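Who gets the composer credit when the songs and the score are by different people?

I run the film night at our library and write the one-page handout that goes with each movie. October's pick is Pleltodano, a village drama with five songs in it. The opening titles say "Music: Doãn." The back of the disc says the background score is by Wusteck. A fan site credits both of them for everything, and also has the running time as 416 minutes, so I'm not leaning on it very hard. I have one line for music. What do I put?

Fadwa Ghoneim

Put both and say who did what. "Songs by Doãn, background score by Wusteck." It fits on one line if you don't use a silly font.

In a lot of song-heavy movies these are separate jobs. One person writes the tunes, often before shooting starts, and another comes in at the end and writes whatever plays under the door-slamming and the weeping. The title card tends to go to whoever wrote the songs, as those are what sell the soundtrack. If the disc names a score composer, I'd believe it over the titles. Discs get plenty wrong, but they rarely make up a whole person.

One thing to check is whether there's an arranger. On older movies the arranger sometimes wrote half of what you hear and got a credit the size of an ant – you'll find it in the end titles, somewhere after the drivers. I sat through 13 movies one winter looking for those and I can't say it made me better company.

Dalleck

just put doãn. its a handout. people fold it up and put it under the wobbly chair

reel_626

Thanks, both names are going in. I went back to the end titles and there is an arranger, spelled two different ways on the same card. I've picked the one I like better.

Fadwa Ghoneim

Related

How to get a shirt off the hanger without undoing every button

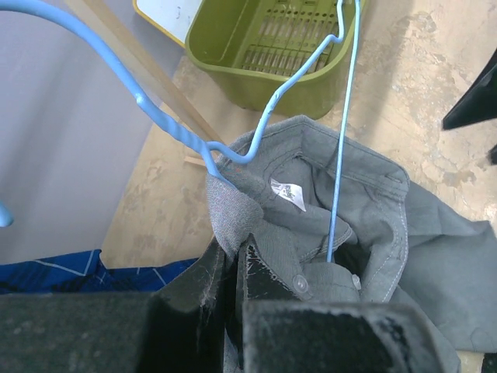
Is a dubbed version a separate film for award purposes?

Where to look up playback singers on older soundtracks

Do I need permission to print song lyrics in a program?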